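# How a workshop decides what to buy for its robots

Robots cost money. So do the tables they work at, the tools people use to teach them and the plastic baskets they practise with. Before a workshop buys anything, somebody has to sit down and make a budget. A budget is a plan for spending. It says how much money there is, what it will be spent on, and what will have to wait.

At the Leitner workshop in Stirthorpe, the team wants a robot that can sort small things from a bathroom shelf into a basket. They have £3000 to spend before the end of September. That sounds like a lot, but it goes quickly.

## Start with the job

The first question is what the robot has to do. A robot that lifts bricks needs strong arms. A robot that picks up a tube or a small jar needs fingers that can close gently and stop in time. These fingers are part of a tool called a gripper.

Robots have to be shown how to do a job. One way is for a person to hold a gripper and do the job by hand, many times over, while a camera on the tool records it. A computer then learns from the recordings. This means the team can start with hand-held grippers and leave the big robot arm for later – a good thing when the arm is the dearest item on the list.

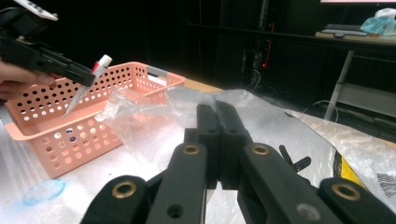
Grippers have a lot of moving parts, and moving parts wear out. When you plan for a machine, you also plan for looking after it. Screws come loose and finger pads get worn. The team keeps some money back for spares, in the same way that a family might save for new bicycle tyres.

## Make the list

Here is what the Leitner team wrote down:

- A pair of hand-held grippers from Sastell: £1726
- Spare finger pads and screws: £90
- Baskets, bags and things to pick up: very little, as most can come from an ordinary shop

The first two lines add up to £1816. Take that away from £3000 and £1184 is left. The shopping for the last line comes out of that, and the rest is saved towards the arm.

## Cheap things matter too

It is easy to think only about the expensive machine. But a robot that has only ever practised with one kind of box may get stuck when it meets something different. Bottles, jars and tubes all need to be held in their own way. Thin plastic bags are hard work, as they change shape when you touch them.
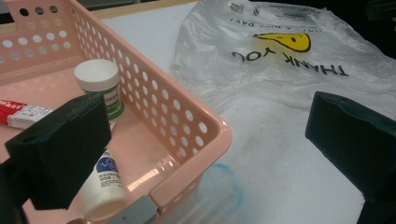 *A pink basket with a jar, a bottle and a toothpaste tube in it, and a plastic bag beside it.*

Things like these are easy to replace, so the team can swap them often.

## Think about later

Some costs come every year. Electricity is one, and repairs are another. The workshop at Faltside, which shares its plans with Leitner, has written a list that goes all the way to 2030. It shows when each machine is likely to need replacing, so the money can be put aside a little at a time.

## Try it yourself

Choose a job you would like a robot to do at home. Write down what it would need to pick up, and what sort of fingers would suit. Then pick an amount of money and see what you can afford. Remember to leave some for spares.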